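### 3.2 Shared drinks corners and the fetching of water

The second group of sites in the study were upper-floor landings and open corners where people make hot drinks without a proper kitchen. There is no sink in these places and no fixed worktop. Water comes from a dispenser or from bottles kept on the floor, and the kettle goes wherever a cable will reach. We were interested in how such corners are laid out by the people who use them, and in how far the layout decides who ends up doing the filling, the pouring and the wiping down.

Protwood and Jomthorpe, the two buildings in this group, were both visited in January. Kimaro, which we had hoped to include, closed its upper floor for rewiring before the visits began and was dropped. Across the two buildings we logged 898 separate actions at the drinks corners, from lifting a kettle lid to moving a cup out of the way. Of these, 169 were to do with filling the kettle. The coding was done by Kashindye and Fagerlund, working apart, and differences were settled with Ferrand. The scheme follows the one set out in Section 2, with one change: opening the lid and adding water were coded as separate actions, as users often did the first and then walked off to do the second.

The kettle was nearly always found away from the water. Users gave two reasons for this when asked. One was the socket, which was low on the wall and served by a single lead. The other was that people did not like to stand and wait beside the dispenser, where others might want to get past. A kettle on its own table could be left to boil, and several users said they thought of the table as the place where the drink was made and the dispenser as a place they only called at. 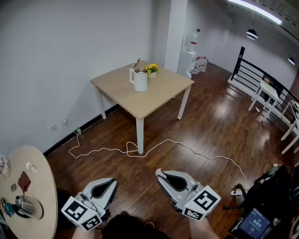
**Figure 4.** A drinks corner on an upper floor. The kettle stands open on a square table, with a pot of sunflowers close by; the water dispenser and bottled water are further back, beside a white column. A white cable runs across the floor.

This split has a cost. Each refill means a trip between two points, and the user must either carry the kettle to the water or bring the water to the kettle. At Protwood most people carried the kettle. At Jomthorpe a jug had been bought for the purpose, but it was often missing, and users then fell back on a cup, filling the kettle in two or three goes. Cup filling was slow and it was also the main source of spills on the table. Small spills were mostly left. Where a cloth was kept on the same table as the kettle it was picked up far more often than when it was kept on another surface, even one only a few steps away.

Cables came up in almost every interview. Loose cable on the floor was the most common complaint, yet very few users had done anything about it. One person at Protwood, who had worked there for 16 years, told us she simply stepped over it and had stopped seeing it. Others moved the table now and then to take up the slack, and a later user would move it back to make room for a chair. We recorded no falls during the visits, but we did see people change their path while holding a full cup, and we treat this as part of the work of making a drink.

Plants and flowers were harder to place in the scheme. They take up room that could be used for cups, and in the first round of coding they were put down as clutter. Kırmızıgül argued against this after the interviews, and we came to agree with her. Users spoke of flowers as a sign that the corner was looked after, and some said they were more likely to wipe a table that had flowers on it. In the second round, plants were given a code of their own. Moving a pot to one side to make space was then logged as handling, in the same way as moving a jar or a lid.

A last point concerns second tables. Neither building had planned for one, but both had gained one over time, and it was here that odd items gathered: lids without their jars, glasses waiting to be washed, a cloth put down by someone on the way past. Sang, who carried out the Jomthorpe interviews, found that users did not count this table as part of the drinks corner at all - they called it "the other table" or had no name for it. Yet a good share of the tidying took place there. It was cleared less often than the kettle table, and when it was cleared, things tended to go back to the kettle table first and only later to a cupboard or a desk. We return to this pattern in Section 4, where the layouts are compared with the Bitlow kitchens.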